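The Long Wait for Someone Else to Clear the Table

Can a machine do the chores yet? We went looking for one that would.

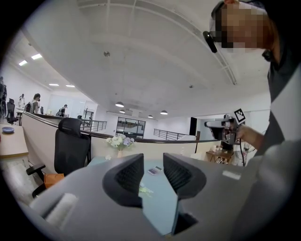

A machine that could put things back where they belong, one reader wrote to us after our November issue, would be the first member of her household ever to do so, and she would like to know where to send the check. She added that she did not care what it looked like, that it could be as slow as it wanted, and that it should please not talk.

I have been carrying her letter in my bag ever since, partly as a research question and partly because I never clean out my bag.

It seems like a modest request. There are machines that weld cars and machines that land other machines, and somewhere between those two there ought to be one that can pick up a pocket calculator and put it in a drawer. People have been promised this one for so long that the promise itself has become a kind of furniture. My grandmother was told she would have it. She got a very good vacuum cleaner, which she pushed herself.

So I spent several weeks visiting people who work on the problem, and I asked all of them the same thing, in slightly different words so as not to seem rude.

The first surprise was how much of the work is done by people. At Fulent, which wants to sell a tidying robot to offices, I expected to be shown a robot. I was shown a table. It was a pale blue table with a calculator on it and a few scraps of flower, and the job, if you want to call it that, was the sort of thing you would pay a teenager to do badly. The grippers were the hand-held kind. A person takes one by the body and works the jaws, and the thinking is that if enough people pick up enough objects this way, a machine with the same sort of jaws may one day get the idea.

I asked how long that takes. I was told it depends on the object, and then I was told it depends on the drawer.

I had a turn. I would like to report that I was a natural. A gripper of this type gives you two stiff fingers where you are used to having five clever ones, and it removes every bit of feeling you have come to rely on since the age of one. I went in for the calculator as if it were a ham sandwich. It skated. I went in again from the side and it skated the other way. On the third try I had it between the pads, and I lifted it with a pride I have not felt since I passed my driving test, and then I couldn't think how to turn my wrist to set it down flat. It landed on its face.

Then came the flower scraps. A petal weighs nothing and lies flat, and there is no edge to speak of. My own fingers would have done it by pressing and sort of rolling, a move I had never once noticed myself making. The jaws don't roll. I pushed the petal an inch or two across the table and told everyone I was happy with it there.

This is the part of the chore business that gets left out of the brochures. Most of what we call tidying is a string of small cheats. You slide the coin to the edge of the table and let it drop into your palm. You pin the envelope with your little finger while the others go after the pen. You blow on the crumbs. A machine has to be taught each cheat separately, and the people teaching it mostly don't know they are doing it until they have been handed a tool that won't let them.

Gullard comes at things from the other end. It sells to shops, or hopes to, and its machine is meant to face up shelves after closing, pulling the jars forward so that the store looks full in the morning. I watched it do this in a test aisle that had been built for the purpose and was a good deal tidier than any aisle I have shopped in. The arm went in, took a jar by the shoulders, drew it forward, let go, and moved along. It did 50 jars while I stood there, and it did every one of them at the same pace, with the air of something that has never had to catch a bus.

I was impressed, and said so. Then I asked whether I could put one of the jars in sideways.

There was a short talk among the engineers about whether I could. It was agreed that I could. I laid the jar on its side, label down, the way a shopper does when he has changed his mind about olives, and the arm came along, stopped, backed up, looked at the problem for longer than I would have, and skipped it. A light came on to say that a person should attend to this shelf. A person attended to it. She did it with one hand and went on talking.

Skipping, I was told, is progress. The previous version had tried.

I have come around to that view. A helper that knows when to leave something alone is worth a lot, and I have worked with people who never got that far. But you can see the arithmetic from the store's side. If the arm does the easy jars and a person walks behind it doing the odd ones, you have bought an arm and kept the person. The case for the arm is that the person can now do something better with the time. The case against is that the something better is generally standing near the arm.

Dzene has the laundry. I had been looking forward to the laundry, having more of it at home than I can account for. Dzene's folding machine lives in a room behind a commercial linen service and folds towels, which it does well. It will fold 100 hand towels in a row and leave them in a stack you could build on. It takes its time over each one, and I found it rather soothing, like watching somebody else's boss do paperwork.

It does not fold shirts. It has folded a shirt. There is footage, and everybody there has seen it, and they speak of that shirt the way other people speak of a wedding. The trouble with cloth is that it is never the same shape twice. A calculator is always a calculator, whichever way up you dropped it, but a shirt in a heap could be anything, and the machine has to find a corner before it can begin, and a shirt is not generous with its corners. The fitted sheet was not discussed. I brought it up and we moved on to lunch.

When I asked what a home version would cost, I was given a look and then a cup of coffee.

My last stop was Nosley, which makes no robots. It runs a repair and cleaning outfit for rental apartments and has tried out other companies' machines in its own kitchens and bathrooms for years, with an open mind that has been narrowing. Its office keeps a list of every separate task in turning over a two-bedroom apartment, from taking the hair out of the shower drain to getting the sticker off the inside of the closet. There are 451 of them. I was allowed to read the list, and I have seldom felt so tired sitting down.

Of those 451 tasks, the number that Nosley now hands to a machine is 2. One is vacuuming open floor, once a person has moved the chairs. The other is washing dishes, and the machine in question is a dishwasher, loaded by a person.

I thought this was a little harsh, and I still do. A list like that treats all jobs as equal, and the floor is a big one. It also leaves out the machines we have stopped thinking of as machines. Nobody who has wrung out a wet blanket by hand would say that automation has passed the home by. The washer did more for the average household than anything I saw on my travels is likely to do in my lifetime, and it did it by being a drum. It makes no attempt to imitate a person at a washboard. Perhaps the tidying machine, when it comes, will be some odd cupboard that we would never think to call a robot.

Still, the people with the grippers may be on to something. I went back to Fulent for a second look, on the excuse that I had left a glove there, and they let me have another go at the table. I had improved. I didn't grab at things so much. I came down slowly and squared the jaws up before closing them, and the calculator came up without a fuss, and I put it down the right way up. It took me longer than it takes to read this paragraph. If what I was doing can be learned by a creature of my age and temper, using two fingers and no sense of touch, then I suppose it can be learned by something with more patience.

The petal beat me again.

To the reader with the check: please hold on to it for now. If your trouble is jars, all standing up, all facing you, in a well-lit aisle, I can give you a phone number. If it is towels, I can give you another, though you will want a bigger utility room. For the rest of it, the things on the stairs that are waiting to go up and the things at the top that are waiting to come down, I'm afraid the current model is still you. I did find a company whose machine does not talk.

And I have cleaned out my bag. I did it by tipping it upside down over the kitchen table, which took a second, and then putting back the things I wanted, which took most of an evening. The glove was in there.

Contact the editors | Copyright 2020, all rights reserved | Back to top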